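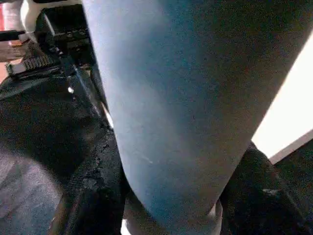
Brendusmont, un mercredi d'août

Tout le monde l'appelle le Genou. C'est une chose bleu-gris, large en haut, plus étroite en bas, avec un coude au milieu, et je ne lui connais pas d'autre nom. Pour le reste de la pièce, j'ai des étiquettes. J'ai même une étiquette « étiquettes », sur la boîte des étiquettes, et je la trouve très bien.

J'avais donc décidé de ranger l'atelier. Je dis atelier par politesse envers la pièce. C'est une ancienne chambre d'amis dans laquelle les amis ont fini par ne plus tenir, et où s'entasse ce que la maison refuse ailleurs : les chutes, les rallonges, les vis sans écrou, les notices d'appareils que nous n'avons plus. On y entre de profil. Chaque été je la range, et chaque été je découvre que j'ai surtout déplacé vers la gauche ce qui était à droite.

Cette fois, j'avais une méthode. Je l'ai prise dans un livre prêté par Ruby-Lee Prendergast, qui habite deux rues plus haut et possède un placard à balais dans lequel il y a des balais. La méthode consiste à prendre chaque objet et à dire à voix haute ce qu'il est. Si l'on hésite, on s'en sépare. J'ai commencé à huit heures du matin, fenêtre ouverte, et je suppose que les voisins ont suivi.

« Pince. » « Autre pince. » « Ficelle. » « Ficelle trop courte. » Cela avançait plutôt bien. La ficelle trop courte m'a coûté un quart d'heure, parce qu'une ficelle trop courte pour une chose est souvent assez longue pour une autre, et qu'il faut bien réfléchir à laquelle. Je l'ai gardée. Le livre ne dit rien de la ficelle.

Puis je suis arrivée au Genou et je n'ai rien dit du tout.

Il faut lui reconnaître une présence. À côté, une petite carte verte et noire avec sa rangée de broches dorées fait très sérieux, on sent qu'elle a un emploi. Lui, non. Il prend la place, et la lumière : bleu poudré du côté gauche, ardoise du côté droit. La surface est mate, finement mouchetée, et l'on dirait du feutre, ou un de ces tissus brossés dont on fait les manteaux raisonnables. Plus haut, il y a des points plus foncés, comme si l'on avait voulu du gris et qu'on s'était ravisé en route.

Et puis il y a le petit trait pâle, dans la moitié du bas. Peluche, fibre ou éraflure, les avis sont partagés. Mon mari penche pour l'éraflure, qui a l'avantage de ne rien demander à personne. Moi, je suis du parti de la peluche. J'ai été élevée dans une famille où l'on ne laissait pas une peluche sur un bleu marine, et ma mère sortait le rouleau adhésif comme d'autres font le signe de croix. Sur le bleu-gris, la doctrine est plus souple. C'est d'ailleurs tout l'intérêt de cette couleur, elle pardonne la poussière, le chat et les petits-déjeuners. J'ai un canapé, deux gilets et une salle de bains dans ces tons-là, et je commence à me demander si j'ai du goût ou seulement peur des taches.

À midi, appel à Ruby-Lee. Je lui décris l'affaire. Elle me demande à quoi ça sert. Je lui réponds que la méthode demande ce que c'est, pas à quoi ça sert, et que si l'on commence à mélanger les questions je vais devoir me séparer aussi de mon beau-frère. Silence au bout du fil – elle apprécie beaucoup mon beau-frère. Elle finit par proposer la catégorie « divers ». Page 64, le livre interdit formellement la catégorie « divers ».

L'après-midi, je suis allée chez Vandanier acheter une étagère, ce que le livre interdit aussi, mais plus loin, à une page que je n'avais pas encore lue. J'ai pris le modèle Muvon, 79 euros, trois plateaux et un sachet de vis. Le vendeur m'a demandé ce que je comptais mettre dessus. J'ai répondu « des choses ». Il a hoché la tête comme un homme qui entend cela tous les jours. Brendusmont compte 1 821 habitants et, à voir le rayon, chacun d'eux a une pièce où l'on entre de profil.

Le montage m'a pris la fin de la journée. Il me reste une vis, que j'ai mise avec les vis sans écrou, où elle a été bien accueillie. Sur le plateau du haut, les boîtes. Au milieu, les pinces et les ficelles, par ordre décroissant d'utilité, la trop courte tout au bout. Le plateau du bas est censé accueillir les notices, mais je les ai relues assise par terre jusqu'au dîner. Celle de la yaourtière est très belle. Nous n'avons jamais eu de yaourtière.

Bilan du jour, pour celles et ceux qui suivent mes travaux : un sac pour la déchetterie, une housse de couette à porter au pressing Varghese (elle était sous les rallonges, ne posez pas de question), et 700 grammes de clous rassemblés dans un même bocal. Je les ai pesés sur la balance de la cuisine, d'où une discussion.

Quant au Genou, il n'a pas d'étiquette. J'en ai pourtant préparé une, j'ai écrit un G majuscule assez réussi, et puis je me suis arrêtée. Elle est posée sur le bureau avec le feutre à côté, le feutre qui écrit, celui qui porte un nom sans discuter. J'ai rendu le livre à Ruby-Lee dans la soirée. Elle m'en a prêté un autre, sur les confitures.

Imprimer cet article | Envoyer par e-mail

Carnet > La maison > Rangements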